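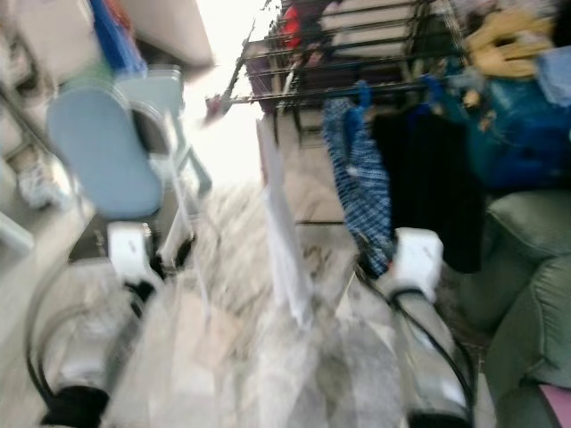

A pale blue chair and a few hanging clothes. Photo: Folix

FOR IMMEDIATE RELEASE
July 28, 2024

Folix opens rental wardrobe service for people who own one good jacket

STUNDACH — Folix, the clothing rental company that began with 40 coats and a borrowed van, will open its first walk-in shop next month on the ground floor of the old Jõgi button factory. Members pay $25 a month and may take home up to three pieces at a time. They are asked to bring them back, a point the company has learned to put in writing.

The Stundach shop will carry 3549 items, most of them bought secondhand and altered on site. Formal wear makes up the largest section, followed by winter coats and what the catalog calls "interview trousers."

"People get invited to a wedding, buy a suit, and then keep it in a closet for 18 years to see if it still fits," said Lemlem Weldu, founder of Folix. "It doesn't. We would like to have the suit."

Alterations will be handled by Liên Nông, who ran the repair counter at Sornon until it closed last December. Basic hems and buttons are included in the membership. Zippers cost extra, and Nông has asked that customers stop trying to fix them with pliers first.

Cleaning is also included. Red wine is covered. Candle wax is covered once.

Folix tested the service by mail over the winter. The most borrowed piece was a plain navy blazer. The least borrowed was a mustard cape, which has yet to leave the building and will be offered free with any other rental until somebody gives in.

"I have worn the cape," said operations manager Obsa Tamiru. "It is warm."

Membership sign-up opens at the shop counter on the first day of business. Shop hours are 10 a.m. to 7 p.m., Tuesday through Saturday. Returns can be left in the drop box by the side door at any hour — on hangers or off, but please, out of the rain.

Media contact: Amra Milošević, Folix press desk, Stundach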